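This site uses cookies to remember your settings. By carrying on you agree to our cookie notice. OK | Read more

Salt dough

Salt dough is a modelling dough made of flour, salt and water, shaped by hand, dried hard and usually painted. It's used for hanging ornaments, handprints, beads, little dishes and door wreaths. I've been making it since I was small enough to eat it (once, never again), and I look after the craft pages on this wiki, so you're getting my version of the entry with corrections from the others folded in.

What's in it

The usual mix is two parts plain flour, one part fine table salt and one part water, give or take. Any cup will do as the measure, so long as you stick to the same one. Self-raising flour is the classic mistake. It puffs up in the oven and your nice flat star turns into a scone. Coarse sea salt leaves the surface gritty, although I've seen people use it on purpose for a stony look, and it's rather lovely on plant pot markers.

Some makers add a spoonful of oil to make it smoother, or a bit of wallpaper paste for strength. Kevser Bozkurt, who wrote most of our old page on wreaths, swears by a squeeze of lemon juice. I've tried it both ways and I can't tell the difference, but her wreaths are better than mine so I've left it in!

Where it comes from

Bread dough figures have been made in lots of places for a very long time, and salted dough for decorations is usually linked with German-speaking Europe, where small pieces were hung on the Christmas tree. One story you'll find everywhere says the salt was there to stop mice eating them. I can well believe it, but I've never found a source I'd put my name to, so please treat it as a story.

In Britain I mostly think of it as a seventies and eighties thing: plaited wreaths, baskets of fruit, a varnished hedgehog on the kitchen wall. My gran had the hedgehog. It faded out of fashion for a good while and came back as a way to keep babies' handprints, and then as plain white ornaments with leaf patterns pressed in.

Making and shaping

Mix the dry things first, add the water slowly, then knead for longer than you think you need to. It should feel like cool, firm plasticine. If it cracks when you bend it, wet your hands and keep going, and if it sticks to everything, dust in more flour. A rest under a damp cloth helps too.

For flat ornaments, roll it out on baking paper so you don't have to lift the shapes afterwards (lifting is how stars end up with one long leg). Make the hanging hole with a drinking straw before drying. You can drill one later but I've snapped more angels that way than I care to admit.

Texture is the fun part. Lace, ferns, the back of a fork, a bit of knitted jumper, buttons, old rubber stamps. Pieces are joined by brushing both sides with water and pressing them together. Thick pieces are best built over a ball of scrunched foil, which keeps the weight down and lets the middle dry.

Drying

Low and slow. I use a fan oven at 95 degrees and leave flat pieces in for 3 hours, turning them halfway. Chunky things can need overnight on a rack first. Turn the heat up and you'll get bubbles, brown edges and a smell like burnt toast. Air drying works in a warm room but takes days, and the edges like to curl.

Kagiso Masilela has argued on the talk page for doing it all in the microwave in short bursts. Her beads came out fine. My snowman exploded.

Paint and varnish

Acrylic paint is the usual choice. Watery paint soaks in and can soften the surface again, so go easy on the brush and do two thin coats. Food colouring kneaded into the raw dough gives softer shades, good for autumn leaves, though it does tend to come out paler after drying than you hoped.

Varnish matters more than paint. Salt pulls damp out of the air, and an unsealed ornament kept in a shed will be sweating and floppy by October. Seal the back, the edges and the inside of the hole as well. Even then it's an indoor craft. No amount of varnish will get a salt dough wreath through a winter on the front door.

Keeping and storing

Wrap each piece in tissue and keep it somewhere dry and airy. Sealed plastic is fine only if the dough is completely dry right through, otherwise you'll open it up to a fuzzy grey surprise.

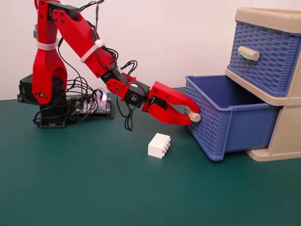 Beige storage cabinet with a blue plastic drawer pulled partway out.

Small pieces go well in shallow layers, with the heavy ones at the bottom. Never stack painted faces together, as acrylic stays a bit tacky and they'll bond like old friends. Chips can be filled with a paste of fresh dough and water, dried gently and painted over.

Safety

Raw salt dough contains a dangerous amount of salt and mustn't be eaten by children or pets. Dogs are the real worry here, and that goes for baked ornaments too, so hang them high or leave them off the tree altogether if yours is a nibbler. If a dog does get hold of some, ring the vet straight away and don't wait to see how it goes.

Similar crafts

Cornflour dough (bicarbonate of soda, cornflour and water, cooked in a pan) dries whiter and smoother and is what many of the modern white ornaments are really made of. Air-drying clay costs more but shrinks less. Pieter Ngubane is working on a separate page for bread clay, made from stale white bread and PVA glue, and I'll link it when it's up.

Page last changed Aug 1, 2019

20 comments | 200 shares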